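June, workshop notebook, 4:30 p.m.
By Marta Kravets

Back from the barracks at Davcombe with sore feet and a full notebook! Silvan and I walked the old dormitory block from end to end (the duty sergeant was very patient with us) and I want to get it down before I forget which damp patch was where.

The roof over the east stairwell is worse than Arsen's drawings suggest. Two of the rafters are soft enough to push a screwdriver into, and the ceiling board below has sagged. The west end is in fine shape, bless whoever reflashed that chimney. Nima, your moisture meter read high all along the north wall of the washroom, so please bring the other one next time and we'll compare.

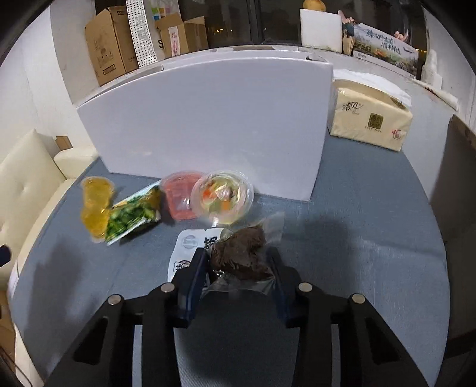
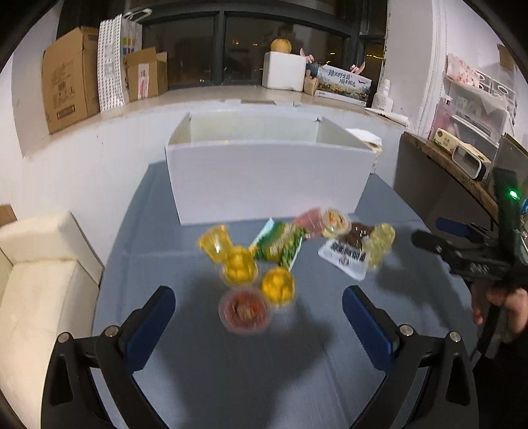 Can the soldiers stay in the block while the stairwell roof is opened up?
The west rooms can stay occupied, but the east rooms have to be cleared first, as their only way out is under the bad rafters.

Fedir has asked Trultell for 400 feet of treated lumber, which ought to cover the stairwell and leave a bit for the porch. I'd still like 100 feet more, having seen the state of that fascia, but he wants to measure it himself and fair enough. The clinic next door has its own leak by the pharmacy window, a small one, only I promised the nurse we'd look at it and I mean to keep my word. Ladder is still at Davcombe, behind the boiler room door. Silvan has the key.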